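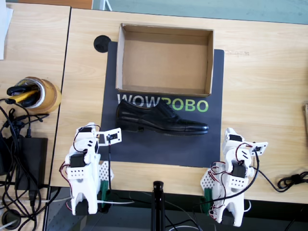
Page last changed: Tuesday, 16:40

Orndale Civic History Forum
Topic: Wording of the Mostis Street bus boycott plaque

archive_desk
Members are invited to comment on the draft text for the plaque at the former Mostis Street depot. The draft credits the Orndale Tenants' League with organising the boycott. Comments should be confined to matters of record.

tundberg_reader
The League's own minutes show that it voted on the boycott 11 days after passengers had stopped using the buses. The women of the Nair laundry began it. The wording should be amended to say so.

eastward2
I must disagree. A refusal by one workplace is a protest. The League raised the fares fund, found the cars and brought 300 people to the council meeting. Without it the company would have had no reason to hire Black drivers.

tundberg_reader
The fund is not in dispute. The word "organised" is. Two of the laundry workers were dismissed before the League had met at all, and the draft omits them.

archive_desk
The dismissals are recorded in the Tundberg collection, box 2. May I propose "begun by workers at the Nair laundry and carried on by the Orndale Tenants' League"?

eastward2
"Carried on" is too weak. I would accept "led".

tundberg_reader
I would not, but I have no objection to both versions going forward.

archive_desk
Both will be submitted in January.

This site uses cookies to remember your settings. By continuing to use the forum you accept our cookie policy.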